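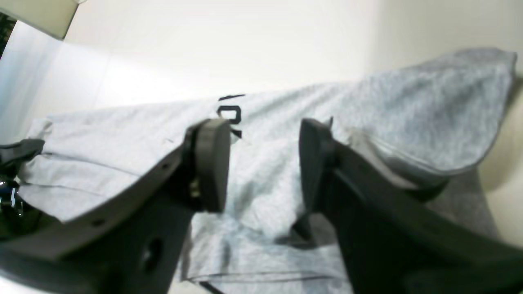
Teleoperation cell 2, garment folding. Pre-session check with comments.
Site: Desonholm
Checked by: Awuor Muriithi
Date: 6 December 2018
Marks used: OK / NO / OPEN

1. Emergency stop reachable from operator's chair. OK
Reachable by me. Petrică has to lean. The form doesn't ask who was sitting there, and it should.

2. Emergency stop pressed under load, arm halts. OK
Tested twice with a shirt in the grip. The arm halts but keeps hold of the cloth. The Ralosska manual calls this a "safe state." Safe for the shirt, maybe.

3. Finger pads seated, fasteners tight. OK
Checked with the driver, left and right. Last sheet has this ticked with no initials next to it. I don't accept that as a check.

4. Grip force limit set to 50 percent. OPEN
Screen says 50. I have no gauge to compare it with. Silvana Lacerda asked for one in August.

5. Wrist camera view clear, both pads visible to operator. OK
Once fabric bunches up between the pads the operator is mostly guessing. A clean lens won't fix that.

6. Delay between hand controller and arm acceptable. NO
"Acceptable" to whom? No limit is written down. I could feel the lag on small wrist turns. Needs a number before I sign it.

7. Hand guiding mode: arm goes limp only while the enable switch is held. OK
Released it ten different ways. Arm locked each time. No complaint.

8. Work surface free of pins, tags, hard buttons. OK
T-shirts only for this run. If Kong wants zippers next, repeat the whole sheet.

9. Failed demonstrations marked as failed before saving. NO
Log shows 141 folds recorded, 71 kept. No reason given for the rest. Halima Kashindye says operators delete the ugly ones. Then the robot never sees a recovery, and we'll be told it "learned to fold." I'd like to see it do a shirt it hasn't met, with the print side down.

10. Second person in the room during remote control. OK
Petrică Ursu, present throughout.

Result: hand guiding may go ahead. Remote control held until items 4 and 6 are closed. Item 9 goes to Sille Nørgaard, in writing this time.

Signed: A. Muriithi
Countersigned: P. Ursu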